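Part 3. Your First Batch of Dough in the Clera

Okay, so you've unpacked the Clera, washed the bowl and the paddle, and run it empty once like I asked in Part 2. Now for the fun bit! This section takes you through a plain rice-and-tapioca dinner roll dough, the one I tell everybody to start with. I've made it more times than I can remember in my kitchen in Porasthorpe, and it forgives a lot.

If you bought the Clera to bake with regular wheat flour, skip to Part 5. The settings there are different and these will give you something like a doorstop.

Before you start

You'll need 400 grams of gluten-free flour blend. I use the Trisero white blend, and everything in this section is written around it. Other blends drink up more or less water, so if yours has a lot of bean flour or buckwheat in it, read the note at the end of step 6 before you pour anything.

You'll also need psyllium husk (the powder, please, the whole husks leave little threads), instant yeast, salt, sugar, one egg, a splash of oil and a pitcher of warm water. Warm like bath water. If you wouldn't want to put a baby's elbow in it, the yeast doesn't want to go in it either.

CAUTION: If anybody in the house has celiac disease, keep one paddle for gluten-free dough and mark it. The hub of the paddle has a groove on the underside that holds on to old flour no matter how hard you scrub. You can order a second paddle from Sandoval, who handle all the spare parts, and I think everyone should.

Mixing

1. Set the Clera on a flat counter with the cord behind it. Push down on the front corners. All the feet should grip. If it slides, wipe the feet with a damp cloth and let them dry.

2. Drop the bowl in and turn it clockwise until it clicks. The click is quiet on the newer machines, so put your hand on the rim and give it a wiggle. A bowl that isn't locked will still spin (I wish it wouldn't) and it will walk itself right off the base.

3. Fit the paddle, flat side down. Leave the dough hook in the drawer. Hooks are for stretching gluten and there isn't any here to stretch, so the hook just draws circles in the batter.

4. Stir the psyllium into the warm water in a separate cup and leave it alone until it turns to jelly. It looks revolting. Carry on.

5. Put the flour, sugar, salt and yeast in the bowl and run it on speed 1 for a few seconds. Close the lid first! Tapioca starch goes everywhere, and you'll be finding it on top of the fridge at Christmas.

6. Add the jelly, the egg and the oil. Run on speed 1 until you can't see dry flour, then move up to speed 3 and let it go for about 20 turns of the paddle. Stop, scrape down the sides, and do that once more.

Note: the dough should look like thick cake frosting at this point, and it'll stick to your spatula. That's right. People who are used to wheat bread always want to add more flour here, and then they write to me about dry rolls. If your blend is a thirsty one and the paddle is straining, add water a spoonful at a time.
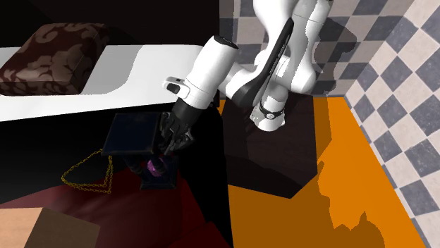
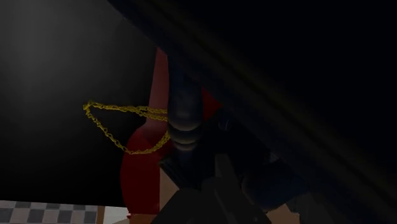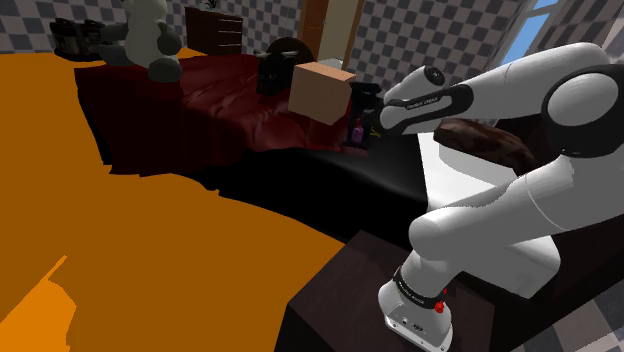

Fig. 3. Simulated views with a robot arm in each.

Resting and rising

7. Take the paddle out and scrape it clean back into the bowl. Smooth the top of the dough with a wet spatula.

8. Snap the rising cover on. It's the soft gray one with the vent. The hard clear lid is for mixing only, and if you leave it on during the rise it'll seal itself down and you'll have a struggle getting it off again (a butter knife under the tab will do it, gently).

9. Press and hold the Warm button until the light turns amber. The Clera will hold the bowl at a nice cozy rising temperature and beep when the time is up. It comes set to 50 minutes, and I'd leave it there for your first go.

If your kitchen is already hot, skip the Warm setting and put the covered bowl on the counter. I do that all summer. You're looking for dough that's puffed up and a bit domed. It won't double the way wheat dough does, so please don't sit there waiting for it.

CAUTION: Don't run the paddle after the rise. I know a lot of wheat recipes have you knock the dough down and let it come back. Gluten-free dough only has one good rise in it, and if you beat the air out now it's gone for the day.

Shaping and baking

10. Heat the oven to a medium-hot setting and grease a round cake pan.

11. Wet your hands, scoop up a lump of dough the size of a small lemon, and roll it lightly between your palms. Set it in the pan so it just touches its neighbor. Keep wetting your hands. Dough on dry fingers is misery.

12. Brush the tops with melted butter, or oil if you're dairy free, and bake until they're a good deep gold. Pale rolls are gummy rolls. If the tops are getting dark before the middles are done, lay a piece of foil over them.

13. Now let them cool. All the way, or near enough. I'm terrible at this myself, but the starches are still setting while they're warm, and if you tear into one straight from the oven it'll be sticky in the center and you'll think you did something wrong.

If something seems off

Rolls spread out flat: too much water, or the psyllium got left out. It's easy to forget it in the cup, I've done it on a Sunday morning with the whole family waiting.

Rolls are heavy and tight: old yeast, or the rise was cut short.

Machine stops and the light blinks red: the motor got too warm. Switch it off at the wall, let it cool down, and scrape the dough off the paddle before you try again. If it blinks a second time, split the batch in half.

Flour paste around the bowl lock: unplug the base, wipe it with a barely damp cloth, and get into the corners with an old toothbrush. Never put the base under the faucet.

Leftover rolls freeze really well. Split them first, slip a bit of parchment between the halves, and toast them from frozen. Part 4 covers pizza crust and the thinner doughs, where you do get to use the higher speeds.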